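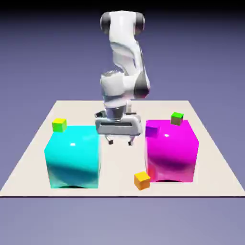
White arm with gray joints, shown behind a flat square platform

NALDEN PUBLIC LIBRARY
MINUTES OF THE REGULAR MEETING OF THE BOARD
January

The meeting was called to order at 6:30 p.m. in the Grímsdóttir Room, second floor, Main Library. The Chair presided. A quorum was present. Two members were absent, both excused. The Director and the Head of Circulation attended for staff.

1. APPROVAL OF AGENDA
Item 8 (Parking) was moved ahead of Item 7 (Policies) at the request of the Vice Chair. The agenda was approved as amended.

2. MINUTES OF THE PREVIOUS MEETING
One correction was noted. Under Item 5, "reading garden fence" should read "reading garden gate." The minutes were approved as corrected.

3. PUBLIC COMMENT
A resident of Dido Street asked that the outside book return be kept open on holidays. The Director replied that it is locked on holidays when no staff member is on duty to empty it, and that overfilling has damaged books in the past. The resident asked if a larger bin had been priced. The Director will obtain a price.

A second resident spoke in favor of keeping the local newspaper in print form. No action was requested.

4. FINANCIAL REPORT
The Director reviewed the monthly statement. Heating costs were above budget for the second month. Book purchases were below budget owing to late invoices from one supplier. The Board asked that late invoices be listed separately in future statements.

Motion to accept the financial report and approve payment of bills. Seconded. Carried.

5. DIRECTOR'S REPORT
The written report was distributed before the meeting. The following points were discussed.

(a) Catalog change. The move from the old catalog to Listidine is complete at the Main Library. At the Dido Street Branch, 187 records remain to be matched by hand, most of them older large print titles with no barcode. Patrons may still borrow these items. Staff will write the title on a paper slip at the desk.

(b) Library cards. Cards issued before the change will continue to work. Patrons whose cards do not scan may have them replaced without charge.

(c) Holds. Under the new catalog, a hold notice goes out as soon as the item is checked in. Several patrons arrived before their items had been placed on the hold shelf. The Head of Circulation has asked that the notices be delayed until closing time each day. A member asked if patrons without e-mail would still be called by telephone. The Head of Circulation confirmed that they would.

(d) Winter reading program. 82 adults have registered. Registration stays open until the end of the program. The children's program is reported separately under Item 6.

6. CHILDREN'S SERVICES
Thursday story time has reached the limit of 30 children set for the story room. The Board discussed adding a second session in the afternoon. One member was concerned that an afternoon session would conflict with the homework table, which uses the same room. The Director suggested moving the homework table to the Grímsdóttir Room on Thursdays.

Motion to add a second Thursday story time on a trial basis through the end of spring, with the homework table to be moved as described. Seconded. Carried, with one member opposed.

8. PARKING (taken out of order)
The Board reviewed complaints of all-day parking in the library lot. New signs with a two-hour limit were proposed. The quoted price, including posts, is $800. A member asked if the existing posts could be used again. The Director stated that two of them lean and would need to be reset in any case.

Motion to approve the purchase of signs and posts at a cost not to exceed $800. Seconded. Carried.

7. POLICIES
Meeting Room Policy. The revised draft was read. The Board agreed to strike the sentence requiring groups to supply their own extension cords. Language on food was left as written, except that "light snacks" will replace "light refreshments" throughout. Adopted as amended.

Gifts Policy. Tabled. The Director will bring back wording on encyclopedias and textbooks, which the Library does not add to the collection.

9. OLD BUSINESS
Reading garden gate. The latch has been repaired. The hinge has not. The contractor has been contacted again.

10. NEW BUSINESS
The Vice Chair asked that the public copier be placed on the next agenda. So ordered.

11. ADJOURNMENT
Motion to adjourn. Seconded. Carried. The meeting was adjourned at 8:05 p.m.

Respectfully submitted,
Secretary to the Board

Minutes are in draft form until approved at the next regular meeting. Printed copies are available at the circulation desk.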